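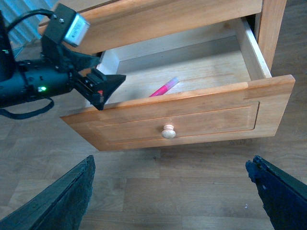 Nowhere in the manual does it say the watch will congratulate you for brushing your teeth, complained one early owner on the Kurkusport support forum, and yet it did, at full volume, in a shared bathroom. The reply from the company came within the hour. It thanked the owner for being active.

2/10/25 | By Staff Writer
Reading time: 2 minutes

Kurkusport, the fitness gadget maker that has spent most of its life being mistaken for a shoe brand, has a new name for its troubled smartwatch. As of this week the Kurkusport Pulse is the Dollomura. The hardware is the same. So is the software, the strap and the charging puck that only works facing north-ish. The price has gone up by $7.

The company says the change reflects "a journey from measuring bodies to understanding people." It has not said what Dollomura means. A press release running to 2,766 words uses the name 85 times and leaves the matter there, although one paragraph near the end does describe it as "a feeling first and a word second."

The watch went on sale in September and got off to a rough start. Owners reported that it logged typing as rowing, and that a long drive over a bad road could be worth a half marathon. Several people in Stillesville, where Kurkusport has its head office, found that their watches had entered them in a local step challenge they hadn't heard of. One of them won it. The prize was a second watch.
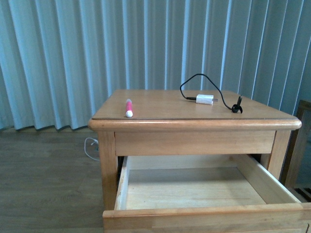
Photo: Kurkusport press office

A software update was supposed to settle all this before the holidays. It arrived in January and fixed the rowing, which is now logged as swimming. It also added a sleep coach, a cheerful voice that wakes the wearer to report that they are sleeping poorly. The coach can be switched off in the settings, under Social.

Retailers have been polite. Baluyot, the electronics chain that carries the watch in most of its stores, says it will stock the Dollomura "in line with demand" and has moved its remaining Pulse boxes to the shelf by the registers, next to the phone cases for phones that aren't made anymore. Customers who want to swap an old Pulse for a Dollomura can do so for a handling fee. What they get is a sticker.

Kurkusport insists there is more to come. A cheaper model with no screen is planned for the fall, aimed at people who find screens distracting, and the company is working on a subscription that will unlock the step counter's more accurate mode. Asked why the accurate mode wasn't the regular one, a spokesperson said the two were intended for different kinds of customer.

As for the toothbrushing, it stays. Kurkusport now lists it as a feature called Morning Wins, and says a quieter version is being tested. The forum thread has been closed and marked as solved.

Last updated: 2 hours ago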